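Why does fizzy drink fizz?

Open a bottle of lemonade and listen. Psssshhhht! That lovely noise is gas rushing out, and it has been waiting in there since the day the bottle was filled. Fizzy drinks are one of the best bits of science you can swallow, so let's find out how the bubbles get in, why they come out, and why they tickle your nose on the way.

What is in a bubble?

The gas in a fizzy drink is called carbon dioxide. You know it already, even if you've never heard the name, because you are breathing some out right now. There's a little of it in the air all around you too. You can't see it and you can't smell it, but you can certainly hear it when the lid comes off!

Carbon dioxide is rather good at mixing into water. Stir sugar into a glass of water and the sugar seems to vanish. It's still there, of course, spread out in bits far too tiny to see, and we say it has dissolved. Gas can dissolve as well. A sealed bottle of lemonade looks perfectly still, with hardly a bubble in it, yet it is packed with gas hiding between the water.

How do the bubbles get in?

Two things help gas dissolve: cold and squeezing. At the Silbridge drinks works they use both. First the water is chilled until it's nearly as cold as a fridge can make it. Then it goes into a strong steel tank, and carbon dioxide is pushed in hard from the top. The gas has nowhere to go except into the water, so in it goes. After that come the sugar, the fruit juice and the flavourings, and the whole lot whizzes along to be bottled. The Silbridge line can fill 1,294 bottles in a single run, and every one has its cap on before the gas gets a chance to escape.

Some drinks don't need any pushing at all. Ginger beer made the old way is fizzy because of yeast, the same tiny living thing that makes bread rise. Yeast eats sugar and gives off carbon dioxide, so a bottle of home-made ginger beer fills itself with bubbles (and sometimes pops its own lid, which is why grown-ups should be in charge of it).

There are even springs where fizzy water comes straight out of the ground! Deep down, gas from the rocks gets squeezed into the water, just as it does in the factory tank. People were drinking it long before anyone thought of adding lemons.

Why do they come out again?

While the lid is on, the gas is being pressed into the drink. Take the lid off and the pressing stops. Suddenly there is much more gas in the drink than it can hold, and it wants to leave.

But bubbles are fussy. It's very hard for one to start in the middle of plain liquid. It needs a starting place, such as a scratch in the glass, a speck of dust or a rough little corner. Look closely at a glass of lemonade and you'll spot thin strings of bubbles all rising from the same few points. Each point is a bubble nursery, sending up one after another after another.

Drop in a raisin and things get really exciting. A raisin is all wrinkles, and bubbles love wrinkles. They cling to it like armbands until it floats to the top, where they burst, and down it sinks again. Up and down, up and down!
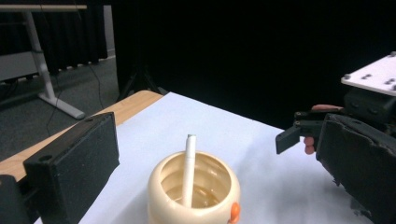 A cup with a straw standing in it.

Straws are good starting places too. Pop one into a fresh fizzy drink and bubbles soon gather on its sides. If enough of them stick, they can lift a light straw right up, so keep a finger on it.

Why does it tickle?

When a bubble reaches the top it bursts, and it flings up a spray of drops so small you can barely see them. Put your nose over the glass and you'll feel them. The tingle on your tongue is something different. Some of the carbon dioxide turns into a very weak acid when it mixes with water, and your tongue notices it straight away. It's a sharp, prickly taste, and flat lemonade seems much sweeter without it.

Try it yourself

You will need two clear glasses and two small bottles of fizzy water, one from the fridge and one that has been left in a warm room. Ask an adult to help you open the warm one over the sink. Pour them both gently and watch. Which makes more bubbles? Which is still fizzy after 9 minutes?

Warm water can't hold on to gas as well as cold water can, so the warm one should go flat first. Now try it again with raisins!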